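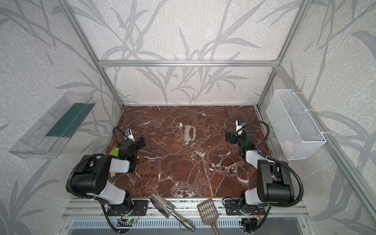

From: Arturo Sala
To: cell-upkeep list
Subject: Re: Totport cell, right arm camera drifting

Tullio Piras wrote:

> The right wrist camera on the Totport cell has moved again. I set it
> Saturday morning and by the end of the shift the view had rotated
> enough that the calibration check failed. The left one is fine. Both
> are on the same kind of gooseneck. Do I need a stiffer neck, or am I
> mounting it wrong? Also, do you recalibrate both arms when only one
> camera has moved?

Tullio,

We had the same thing at Nemcombe in March. I would look at the cable hose before you buy anything. If the slack is all coiled down by the base, the hose gets dragged when the arm reaches for the back corner, and it pulls on whatever it is tied to up front. On ours the last tie was on the gooseneck itself. I moved it back onto the gripper body and the camera stopped turning.

What I did, in order:

Power down the arm and let it rest on the table. Cut the last 3 ties on the hose. Run the joints by hand to the far end of travel and feel where the hose goes tight. Leave a hand's width of slack at that point and tie it again. Then check the gooseneck clamp screw. Ours took most of a full turn, so it had been loose for a while.

After that, run the arm through 400 cycles with nothing in the gripper and compare a still from the first cycle with one from the last. Use the veins in the tabletop for the comparison. They are easier to line up than the leaf pattern on the walls.

On calibration, I only redo the arm that moved, unless the base plate has been touched. If you loosen a base plate on the front rail, do both. Take the spatulas and other loose pieces off the table first. I left a metal one down once and the reflection threw off two runs.

The Nurkine sheet says to replace the neck at every service. I have not done that and ours is still good.

Marino has spare clamps if yours is stripped. The part is number 34 on their list, and the bin is 671. Order two, they are slow to ship.

Let me know what the hose looks like at full reach.

Arturo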